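Take 131

The operator's booth at Etcombe was a chair, a headset and a pair of gloves with a 52-millisecond delay. The contract called for 2000 accepted takes of the produce task. At the start of the evening shift she had 130.

The unit was a Mullari, leased, and its left shoulder read slightly high. She corrected for this without thinking. On the train home she sometimes caught herself carrying her own left arm low, and set it straight.

The procedure was on a card taped to the booth wall. Match pose. Close the clutch. Move at half natural speed. Do not talk with your hands. If an item drops, finish the take and mark it. The model at Brustolero, which bought the data, wanted drops as well, at a lower rate per take.

She matched pose and closed the clutch. In the headset she looked down and saw the gray chest that was hers for the next forty seconds, and the feet past it. The first month this had made her sick. Now she only checked that the cables were clear of the ankles.

Grapes were the slow part. A pumpkin could be taken from nearly any side, and an onion forgave a bad wrist angle. Grapes had to be approached from below, with the fingers open – the card said so, and the card was right. The gloves gave no pressure. She judged contact by the way the fruit moved, and then allowed for the delay.

Between takes a message came through from the Ayala office. The first policy trained on her work had been run that afternoon, eight trials, log attached. She opened it and read down the joint values. In every trial, before reaching, the left arm dipped a little and came back up. Nothing in the task required it.

She ran the shoulder check. The offset had been fixed in December. The machine had been level since then, and she had gone on correcting it.

She closed the log and put the headset back on. Then she looked down, found the arm, and tried to hold it where it was.

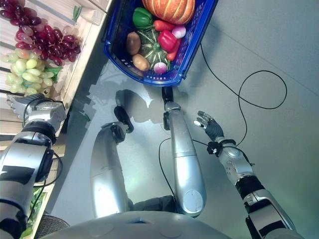
Operator's view, left hand below the green grapes.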